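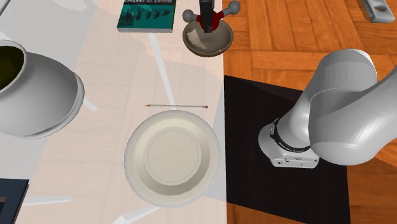

Parquet floor gone grey near the back door, sand or leave it?
Posted in Floors and Walls

We bought a place in Prarnthorpe in July and pulled up the lounge carpet to find old parquet, which the agent had described as "flooring". Most of it is a decent orangey brown. Near the back door a patch has gone grey and four or five blocks rock when you step on them, so guests tend to arrive in the kitchen faster than they meant to.

One bloke quoted $3,000 to sand and recoat the lot. My brother-in-law says he can do it in a weekend with a hired drum sander, and I have seen his deck. Is there a sensible middle option? The room is 34 square metres and we have a dog with opinions about being shut outside.

Paula Onu

Fix the loose blocks before you let anyone near it with a sander. Lift them, scrape off the old black adhesive (get it tested first if the house is old, some of that stuff has asbestos in it), and glue them back with a proper flexible timber adhesive. Number the backs in pencil. I didn't, and spent a Thursday evening doing the world's dullest jigsaw.

Grey usually means water has got in where the finish wore through. Check the door seal, or you'll be colouring in the same patch every winter. If the boards are still sound, a light sand by hand and some oxalic acid wood bleach will often bring the colour back. Gloves, goggles, dog elsewhere whatever its opinions.

As for the drum sander, parquet runs in every direction, so you're always going across somebody's grain. A hired orbital is slower and much harder to ruin a house with. I did ours for well under $2,000, including the knee pads.

Ward Groen

just put a rug on it

Yao

Get 2 more quotes. Mine varied so much I wondered if they'd all been to the same house.

Rindivari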